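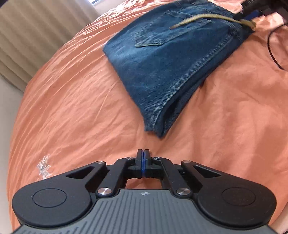
Folded denim shorts on an orange-peach sheet.

Threads > Health > Workforce

Latest Following Topics Saved Sign in

1/ The February staffing return for Porkness district hospital is out. Funded nursing posts: 337. Vacant: 77. That is almost a quarter of the establishment.

2/ The vacancy line leaves out long-term sick leave. Those posts count as filled. The return lists 18 of them in a footnote to table four.

3/ Night cover is the weak point. Firkier ward ran 15 shifts in the month below its own minimum - all logged, none escalated past the site manager.

4/ Rostering moved to Skaler last year. It flags a short shift when the roster is published. It does not flag one when someone calls in sick at 6 p.m.

5/ Chareonsuk clinic has the same software and a manual check at handover. Its return shows no unfilled nights. Smaller site, so compare with care.

6/ The ministry's reply covers recruitment only. Nothing on retention, nothing on contract renewals, which is where most of the leavers come from.

7/ Table four is on page two of the return. The board takes it Friday - agenda item six, public session.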